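How to Write Up a Play Without Losing Your Evening to It

I've been reviewing theater for a small local site for a while now, and the question I get most is how on earth you turn two hours in the dark into something people will read. So I've put my whole routine down here, start to finish. Steal whatever you like!

Before you go

Read as little as you can stand. I look up the running time and who wrote it, and that's it. If it's an adaptation of a book I love, I leave the book on the shelf, or I'll spend the first act ticking off missing scenes (I did this once with a ghost story at the Tallmont and missed a really lovely bit of lighting because I was sulking about an aunt they'd cut).

Pack a soft pencil and a small notebook. Pens click, phones glow, and the person next to you paid for their seat.

During the show

Write big and write little. Single words are fine: "ladder," "her laugh," "too loud??" You won't be able to see the page, so turn to a new one every time you make a note. I use up to 12 pages a night, most of them with three words on.

Don't score things as you go. When I saw Brynhildur Oddsson's Feltel last December I had "slow, slow, slow" all down one page, and by the end the slowness was the best thing in it.

At intermission, stay off your phone and listen to the line for drinks. You don't have to agree with anybody, but you'll hear which characters people are talking about and which ones they've already forgotten.

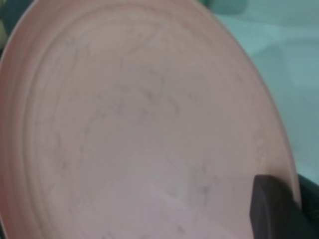 The pink dish, up close.

The first draft

Do it the same night if you can. I make toast, sit down at the kitchen table and give myself until midnight. Type up every scribble first, even the ones you can't make sense of, then circle the one you'd tell a friend about. Start there. Forget the plot for now — you can drop in two sentences of it later, and two is plenty.

My order usually goes like this:

The moment I circled, told plainly.
What the show is and who's in it.
Acting, then design, then sound.
Whatever bugged me.
Who I'd send to see it.

For design, say what the thing did to the room. "A gray cloth came down" is all right. "A gray cloth came down and the whole row leaned back" is a review.
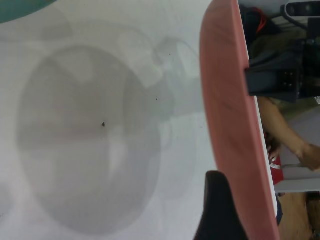
Gray oval on white.

Cutting it down

My limit is 600 words and my first drafts never, ever come in under it. Adverbs go first, then anything about my trip there, then the second-best joke. Read it out loud. If you run out of breath, there's a sentence that needs chopping in half.

Check every name against the program. I once called Anel Molefe "Angel" all the way through a piece on Magagula, and the email I got about it was very polite and I still think about it.

Being fair when you didn't like it

Name the thing that didn't work and say where it happened. "The second act drags" is no use to anyone. "The dinner argument goes around three times before anyone leaves the table" gives the company something to chew on. I save the file, go to bed, and look again at 9 the next morning before I send it off. About half the mean lines come out, and the ones that stay are usually shorter.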